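Part 2: Getting your Skarkeo reader set up

I wrote this guide after walking my whole book group through setting up their readers one at a time, so if it sounds like me talking across a kitchen table, well, it pretty much is. Part 1 covered charging and the buttons. By now you should have a reader that switches on and shows the welcome page.

Before you start

You'll need your Wi-Fi password, a computer or phone where you can check your email, and a memory card if you plan to keep a lot of audiobooks. The card slot takes anything up to 256 GB. I use a much smaller one and I'm nowhere near filling it, so don't go spending money on the big one unless you really love long audiobooks.

Note: If you bought your reader secondhand, do the full reset first (Part 6). Otherwise you'll be looking at somebody else's library and the store won't let you sign in.

Connecting and signing in

1. On the welcome page, pick your language and tap Next. The screen blinks black for a second. It does that every time it redraws a full page, and you'll stop noticing by the end of your first chapter.

2. Choose your Wi-Fi network and type the password. The keyboard is slow, so give each letter a moment to show up before you tap the next one. I typed mine wrong three times before I learned that!

3. Let it look for updates. Mine took nearly 6 minutes, and the progress bar sat still for a good part of that. Leave it plugged in and go make some tea.

Caution: Don't hold the power button down during an update. If the reader shuts off halfway, you'll have to load the software again from a computer, and that's a whole evening gone.

4. Sign in to your Eltis account, or tap Create Account if you don't have one. They'll email you a code. Check your spam folder, mine was hiding in there.

5. Set the time zone. The clock only shows when the menu is open, but loans from the library go by it, so get it right.

Adding the memory card

6. Turn the reader all the way off (hold the button until you see the Power Off box, then tap it). Sleep mode doesn't count.

7. Open the little flap on the bottom edge with a fingernail and slide the card in, label facing you, until it clicks.

8. Turn the reader back on and go to Settings, then Storage. Tap Use Card for Audiobooks.

Caution: The reader will offer to format the card. Formatting wipes everything on it, so copy off any photos or files first.

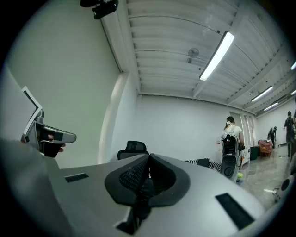

Can I keep my regular books on the card too?
Only the ones you copy over yourself from a computer. Anything bought through the store goes into the built-in memory and stays there, whatever the storage setting says.

Making the page comfortable

Now for the fun part — getting the text to look the way you like. Open any book, tap the top of the page, and choose the Aa button.

9. Start with the font. I read everything in Prurside, which is nice and open with big round letters. Arain is thinner and fits more on a page, but my eyes get tired with it at night.

10. Drag the size slider until you can read at arm's length without squinting. Then go one notch bigger. Trust me on this one.

11. Set the margins to Narrow if you went large on the text, or you'll be turning the page every few lines.

12. Tap Save as My Style. If you skip this, the next book opens with the factory settings and you get to do it all over again.

Note: Some books, mostly picture books and older scans, ignore your style completely. Your settings are fine, it's just how those files were made.

Copying books from a computer

13. Plug the reader in with the cable it came with. A lot of spare cables only carry power, and with those the computer won't see the reader at all.

14. Open the reader's folder and drag your files into Books. Keep each batch under 600 files — Bouchra Ait Ali from our group dropped in her entire collection at once and the reader spent the night sorting it.

15. Eject the reader before you pull the cable. New books show up on the home page in a minute or 2, with the covers filling in after that.

If a book doesn't appear, check that it's in Books itself and hasn't ended up inside another folder. Library loans go in by a different route, and those are in Part 3.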